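Handling Lab, session 4: comparing fingers on the small arm

Read this before you come in, and bring it with you. You'll want the margins for scribbling.

Last time we got the arm moving and everyone found out how slow a careful approach feels when you're the one holding the controls. This time we get to the bit I like best, which is the hand! We have two sets of fingers to try. The Gandico pair is stiff, with rounded tops. The Nillano pair is softer and bends round whatever it meets, which sounds like an obvious win until you ask it to pick up something thin. Keep an open mind on both until you've done your runs.

What you're comparing

Each group does 12 picks with each set of fingers, using the same tray of odds and ends. Please don't swap objects halfway through, however dull the third go at the same packet becomes. For every pick, write down the finger set, the object, which way it was lying, and what happened: clean lift, slipped, pushed away, or never touched. "Pushed away" deserves its own column. Last February half the groups lumped it in with slips and then couldn't explain their own results, which was a shame, as they'd done some lovely careful work.

Flat things are where it gets interesting. A box gives you two sides to squeeze. A sleeve or a packet lying on a table gives you almost nothing, so you have to find an edge, a fold or a raised bit and go in there. Before you close the fingers, stop and look at the wrist view.
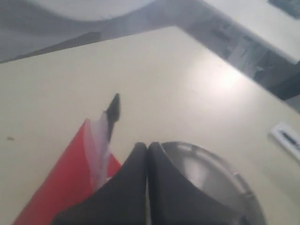

Closed fingers hide a surprising amount. The wrist camera moves with the hand, so the tips always sit in the same part of the view, and anything behind them is simply lost to you. If you drive in with the fingers shut you're guessing about the last stretch. Open them early, well above the table, and have a proper look between them on the way down. It feels fussy for the first few tries and then you stop noticing you're doing it.

Watch for glare as well. A pale, shiny table under overhead lights can wash out a white object almost completely, and a shiny wrapper changes its look as the arm turns. If you lose sight of an edge, turn the wrist a little before you touch the lamps.

Settings

Start the Politis controller at 8 newtons of grip force and leave it there for the first full set. After that you may change it, one step at a time, with a note each time. The approach height is already saved. Closing speed is yours to play with, and I'd love someone to try it really slowly with the soft fingers, as I have a hunch about that and no numbers.

Save your logs to the Gevgate folder under your bench letter. Each run makes some 600 lines, so label them as you go.

For the write-up

One page, plus your table. Tell me which fingers you would fit for thin items and which for everything else, and point to the picks that persuaded you. If your answer is "it depends", lovely, but say what it depends on. A failed pick with a good note beside it is worth more to me than a row of ticks.

Put the fingers back in their own boxes at the end, screws included.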